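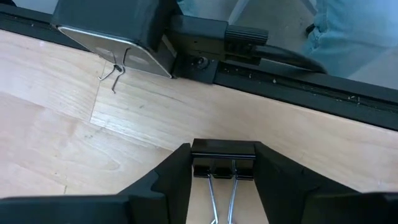

La jornada de puertas abiertas del centro Undum reunió el pasado octubre a 154 visitantes en torno a una demostración de manipulación robótica de objetos de oficina. El programa había sido preparado por el área de automatización del centro, cuyo responsable, Emerson Sales, atendió a esta publicación al término de la última sesión. La conversación se desarrolló junto a la mesa de trabajo, mientras el equipo técnico recogía el material. Buena parte de ella giró en torno a un objeto de apariencia menor: una pinza sujetapapeles negra, de asas de alambre plateado, que el robot sostenía derecha entre sus dos dedos sobre la superficie de madera clara. «Es un objeto que todo el mundo ha tenido en la mano, y por eso mismo resulta útil para explicar lo que hacemos», afirmó Sales.

El responsable del área recordó que la selección de las piezas para la demostración ocupó al equipo durante buena parte de la primavera. Se descartaron en primer lugar los cubos y cilindros de ensayo, habituales en los laboratorios, por considerar que transmitían al público una idea equivocada de las dificultades reales. «Un cubo se deja coger de casi cualquier manera. Una pinza de oficina tiene un cuerpo rígido, un perfil triangular y dos asas que se mueven por su cuenta. El agarre debe decidirse antes de cerrar los dedos, y un error de orientación se paga enseguida», explicó.

Según Sales, el acabado del objeto añade una segunda dificultad. El cuerpo oscuro y brillante y el metal de las asas devuelven la luz de forma desigual, y la cámara situada en la muñeca debe distinguirlos tanto de la madera como de los propios dedos del robot, también negros. «Los visitantes suelen preguntar por la fuerza del brazo. Es una pregunta razonable, pero en esta tarea la fuerza cuenta poco. Lo que nos ocupa es ver bien y llegar en la posición correcta», señaló.

La demostración forma parte del proyecto Flarnosen, que Undum desarrolla con la empresa Mangubat y que estudia la manipulación de objetos pequeños en puestos de trabajo compartidos. Mangubat se ocupa de los programas de planificación de movimientos, mientras que el centro aporta la instalación, el personal técnico y la elaboración de los protocolos de ensayo. Sales valoró la colaboración en términos favorables, si bien reconoció que los calendarios de ambas entidades no siempre han coincidido. «Una empresa necesita resultados en plazos que a un centro como el nuestro le resultan cortos. Hemos tenido reuniones difíciles. También es cierto que, sin esa presión, probablemente seguiríamos discutiendo el formato de las tablas», admitió.

Preguntado por el volumen de trabajo previo a la jornada, el responsable indicó que el registro interno recoge 788 intentos de agarre realizados con distintos objetos de papelería. Los intentos fallidos se conservan con el mismo detalle que los válidos y se revisan cada lunes en una sesión conjunta. «Un agarre fallido bien documentado nos dice dónde se equivocó la estimación de la postura, o si los dedos se cerraron demasiado pronto. Pedimos al personal que no lo borre ni lo repita sin anotarlo», precisó.

Las sesiones abiertas al público se organizaron en grupos reducidos. Cada grupo asistió primero a una breve exposición sobre las normas de seguridad y pasó después a la zona de la mesa, donde un técnico describía los movimientos del brazo a medida que se producían. Sales insistió en que se había optado por no acelerar el ritmo de la demostración. «Hubo quien comentó que el robot le parecía lento. Le respondimos que trabaja a la velocidad que consideramos adecuada cuando hay personas cerca, y que esa velocidad no se modifica por tener público», declaró.

Las preguntas de los asistentes, recogidas por escrito a la salida, se refirieron sobre todo al empleo, al coste de los equipos y a la posibilidad de utilizarlos en centros de enseñanza. Acerca de la primera cuestión, el responsable se mostró prudente. A su juicio, la preparación de un puesto automatizado sigue exigiendo muchas horas de trabajo humano, que rara vez se ven en una demostración – el ajuste de las cámaras, la calibración de los dedos, la revisión de los registros. «No me corresponde hacer previsiones sobre el mercado laboral. Puedo decir lo que observo aquí, y es que cada tarea nueva nos obliga a dedicar personas a ella durante semanas», manifestó.

En cuanto a la enseñanza, Undum prevé ofrecer el próximo curso un taller denominado Trodia, dirigido a alumnado de formación profesional, con una dotación de 100 plazas distribuidas en dos convocatorias. Los participantes definirán una tarea de manipulación, redactarán su protocolo y analizarán los datos obtenidos. El centro no exigirá conocimientos previos de programación. «Nos interesa que aprendan a describir una tarea con precisión. Decir "coge la pinza" no es una instrucción suficiente: hay que indicar por dónde, en qué orientación y qué debe hacerse con ella después», sostuvo Sales.

El responsable adelantó asimismo que la siguiente fase de Flarnosen abordará la apertura de la pinza y su colocación sobre un conjunto de hojas, tarea que el equipo considera bastante más exigente que el mero agarre. No quiso comprometer una fecha. «Abrirla supone aplicar presión sobre las dos asas y mantenerla mientras el papel entra en su sitio. Cuando podamos hacerlo con regularidad, lo enseñaremos. Hasta entonces preferimos mostrar lo que ya está ensayado», concluyó. Las solicitudes de inscripción en el taller se tramitarán a través de la secretaría de Undum.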